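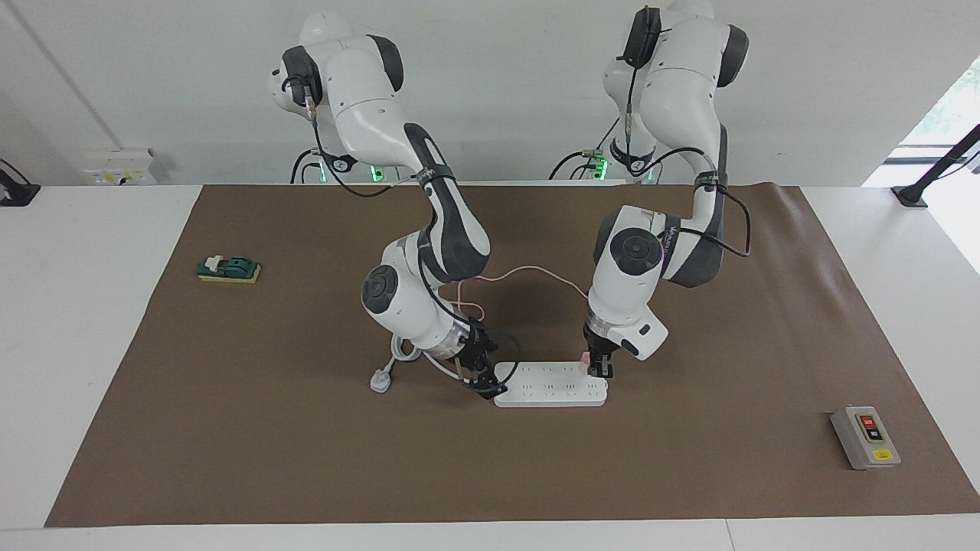 グラストヴィル古楽器展示会 見学記

5/8/19

グラストヴィルの展示会には前から一度行けと言われていた。行けと言うのはたいてい楽器を売る側の人か、もう買ってしまった人なので、話半分に聞いていたのだが、今年はベンハミン・システルナスが十九世紀ギターの復元楽器で小さな演奏会をやるというので、重い腰を上げた。

駅から会場までは歩けると案内に書いてあった。歩けることは歩ける。ただし坂である。楽器を背負った人たちが日傘もささずに黙々と登っていくのを見ながら、この主催者は自分でチェロを担いだことがないのだろうと思った。帰りに送迎の車があると知ったが、案内のどこにも載っていない。受付の人に言ったら「去年からあります」と返された。去年からあるなら今年の紙に書いてほしい。

入場料は3,000円。カタログは別売り。カタログなしでは出展者の配置がわからないので、実質の入場料はもう少し高いことになる。もっともカタログの巻末にある弦の太さの換算表はよくできていて、これだけは持って帰って机の引き出しに入れた。

会場は元の穀物倉庫を改装したもので、天井が高く、響きは長い。リコーダーには親切な響きで、撥弦楽器には少々意地が悪い。一階がギター、リュート、マンドリンの類、二階が鍵盤、奥の別棟が管楽器と楽譜という分け方だが、一階で十数人が同時に試し弾きをしているため、二階のクラヴィコードは誰の耳にも聞こえない。クラヴィコードの製作者は腕を組んで座っていた。毎年こうなのかと尋ねると、毎年こうだが毎年来ている、とのことだった。

最初に見たのはヴェシャムの弦である。羊腸弦の復元をうたう会社で、パンフレットには「当時の音がよみがえる」とある。この文句を見るたびに、当時の音を聴いた人を連れてきてほしいと思う。弦そのものは悪くない。張りたての低音弦は少し鈍いが指に吸いつくような感触があり、高音弦は柔らかくて、爪で弾く人にはおそらく物足りない。値段を聞いて弦を台に戻した。どのくらい持つのかという質問には「弾き方によります」という返事で、では毎日二時間ならと重ねて聞いたが、やはり弾き方によるのだそうだ。

もう一つ気になったのは、巻弦の芯に何を使っているかをはっきり言わないことである。絹だと言った人と、絹に近いものだと言った人がいて、二人とも同じ売り場に立っていた。私は絹に近いものでもいっこうに構わない。よく鳴って値段が半分なら喜んで買う。ただ、それなら当時の音がどうのという文句のほうを引っ込めるべきだろう。

その隣がキローガ工房で、ここは混んでいた。ウィーン式のギターを専門にしていて、今回は新作を三本並べていた。ネックの角度を鍵で調整できる型で、胴が細く、持つと拍子抜けするほど軽い。弾いてみると中音域がよく通る。変奏曲の主題のような、ごく単純な旋律を弾いたときに粗が出ない楽器で、これは認めざるをえない。速い音階では低音がついてこないが、それは私の右手のせいかもしれず、三本とも同じだったから、たぶん右手のせいなのだろう。

問題は説明のほうである。工房の人は、表板の松は185年前の家屋の梁から取ったものだと言う。古い材がよく乾いていることに異存はない。しかし梁は楽器用に選ばれた木ではないし、木目の方向も選べない。そのあたりをどうしているのかと聞くと、話は梁のあった家の由来に移り、その家に泊まった音楽家の話になり、気づけば次の客の相手をしていた。値札には4,000ユーロとあった。木の話を抜きにしてもその値打ちはあると思うので、かえって惜しい。

昼は別棟の脇の屋台で済ませた。煮込みとパン、それにぬるいレモネード。席が足りず、楽譜の箱の横に立って食べた。楽譜売り場は今回いちばん長くいた場所で、オペラの人気アリアをギターとヴァイオリン用に編んだ曲集の複製版が、値段もつけずに箱に突っ込んである。当時の流行歌のようなものだから、出来はばらばらだ。主題に三連符をかぶせただけのものが延々と続いたかと思うと、短調の変奏で急に手の込んだことを始める曲もある。売り場の老人は「六つ目の変奏だけ弾けばよろしい」と言いながら一冊渡してくれた。帰ってから弾いたら、五つ目のほうがよかった。

午後は講演をひとつ聴いた。杉山源治氏の「変奏と即興のあいだ」という題で、印刷された変奏曲は当時の演奏家が即興で弾いていたものの抜け殻にすぎない、という主旨である。面白い説だと思うし、氏の話しぶりは軽妙で、客席もよく笑っていた。しかし証拠として挙げられたのが手紙一通と、後年の回想録の一節だけというのはどうだろう。回想録というのは、書いた本人が若いころいかに見事に即興したかを書く場所である。質疑の時間にそう言ってみたところ、杉山氏は「ではあなたは楽譜どおりに弾いていたと思いますか」と切り返した。思いません、と答えるしかなく、うまく逃げられた。あとで廊下で会ったとき、手紙のほうは写しを送ってくれると約束してくれたので、届いたら考え直す用意はある。

実演の部分は文句なくよかった。同じ主題による第一変奏を、印刷どおりと、繰り返しで装飾を加えた形とで弾き比べるというもので、後者では終止の手前に短い経過句が入る。それだけで曲がずいぶん息をし始める。講演の題をこちらだけに絞ったら、もっと納得して帰れたと思う。

さて、お目当てのシステルナスの演奏会である。会場は二階の奥を仕切った部屋で、開演の十五分前に行ったらもう椅子がなかった。整理券が配られていたらしいのだが、配布場所はカタログの訂正紙に書いてあり、訂正紙は受付で申し出た人だけがもらえる仕組みだった。壁にもたれて聴いた。

曲目は変奏曲が四つ、あいだに短い舞曲が挟まる。四つのうち二つは同じアリアを主題にしていて、並べて聴かせるのが狙いだと本人が最初に話した。同じ歌が片方では行進曲のように、もう片方では子守歌のようになる。企画としては賢い。ただ、主題が四度も五度も繰り返されるうちに、こちらの耳が主題に飽きてくるのも事実で、途中の舞曲がもう一つ多ければと思った。変奏曲ばかりの演奏会や録音は昔から好まれるが、流行したころの人は一晩に続けて聴いたりはしなかったはずだ。食後に一曲、誰かの部屋で、というのが本来の分量ではないか。

演奏そのものは丁寧だった。システルナスは音量を欲張らない人で、弱音の幅が広い。最初の主題を拍子抜けするほど素っ気なく弾き、変奏が進むにつれて少しずつ歌わせていく。アダージョの変奏では、弦から指が離れる音まで聞こえた。一方で終曲の速い部分は、部屋の響きに飲まれて輪郭が溶けた。奏者の責任というより、隣の売り場との仕切りが布一枚だった責任のほうが大きい。静かなところに限って隣でトラヴェルソの試奏が始まるのである。しかも調が違う。

使っていたのはキローガの楽器で、弦はヴェシャムだという。終演後に本人に弦の寿命を聞いてみた。三週間だそうだ。ようやく数字が出てきた。湿気の多い時期には二週間で音程が怪しくなり、今日のも昨夜替えたばかりだと言っていた。売り場でもそう言ってくれれば買ったかもしれない。いや、三週間では買わない。

帰りに別棟をもう一度のぞくと、ジャシヴブリッジという管楽器の団体が木製クラリネットの修理を見せていた。タンポの革を貼り替え、息を入れて漏れを確かめ、また剥がして貼り直す。説明の札もなければ宣伝文句もない。見物人は少なかったが、私はここで三十分ほど立っていた。鍵の数は6つで、少ないぶんは指で何とかするのだと修理の人が言い、半音階を吹いて聞かせてくれた。音ごとに音色が違い、でこぼこで、それがなかなか味わい深い。均一に鳴るほうがよいと思い込んでいたこちらの耳も、少し疑ったほうがよさそうである。

次回は十二月に冬の部があるらしい。鍵盤が中心で、クラヴィコードには独立した部屋が用意されるという。本当に用意されるのかどうか、腕を組んでいた製作者に聞いてみたところ、一昨年も同じことを言われたと笑っていた。

行こうかと考えている人のために書いておくと、朝一番に入って、まず一階の試奏を済ませるのがよい。昼を過ぎると自分の弾いている音が聞こえない。整理券は受付で必ず訂正紙をもらって確認すること。楽譜は箱の底のほうに状態のよいものがある。坂は送迎の車を使うこと。駅の裏口側に停まっている。

買ったものはカタログと楽譜一冊、それに布製の弦入れ。弦入れの中身はまだない。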